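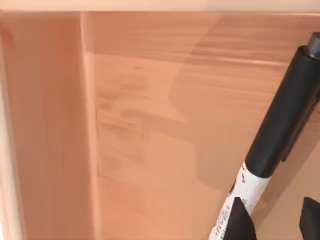

It's only a pen, one visitor objected ten minutes into the open day at the Portela lab, so why does everyone lean in when the arm picks it up? The question was a fair one, and this whole chapter is an attempt to answer it.

Chapter 2
A Day with the Arms

Every May the Portela lab, on the hill above Ladville, opens its doors and lets people watch simulated robot arms do small jobs on a big screen. There are no flips and no dancing. A marker is held up in front of a wooden cabinet. A pen is held over a white table. Then the program resets and the arms try again, and by the third try most of the room is rooting for them!

I have taken my classes there for years, and I still get a kick out of it. You go in thinking that holding a pen is nothing. You have done it since preschool, after all. Then you watch two stiff fingers come in from either side of a barrel and you start to notice how many things have to be right: where along the pen to close, how hard to press, which way the tip is going to point once the thing is off the surface. Your own hand settles all of that while you are thinking about lunch.

The demonstration runs on a program called Trornusel, written by a small company named Vendemach. Trornusel keeps a log of every attempt, and the log from the visit behind this chapter holds 1157 of them. We will work with a slice of 1000 in Section 2.4, so keep your calculator handy.

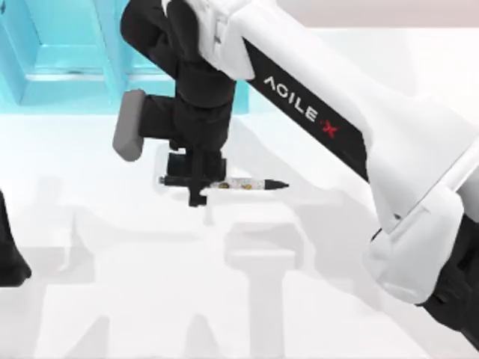

Figure 2.1. A pen held level above the tabletop in the gripper of a white arm.

Look at the angle of the pen in Figure 2.1, then go back to the marker that opens the chapter. One is parallel to the table. The other is tilted, with its capped end up. Both are firm ideas of what "holding a pen" might mean, and a program has to be told which one you want (or has to learn it, and we'll get to that in Chapter 3). Engineers call the position and tilt of an object its pose. You will see the word on nearly every page from now on.

Before you read on

Take a pen and lay it on your desk. Pick it up using only your thumb and one finger, kept straight, and try to lift it so that it stays level. Now try gripping it near one end - most people feel it start to swing right away. Write down what you changed to stop it. Keep your notes, as Exercise 5 asks for them.

Words to know

Gripper: the part of a robot arm that takes hold of things.
Pose: where an object is and how it is turned.
Attempt: one complete try at a task, from the starting position to the reset.

2.1 What the Visitors Asked

The lab collects questions on cards, and the pile from that day came to 76. Plenty of them were about speed. A good many wanted to know if the arms get tired.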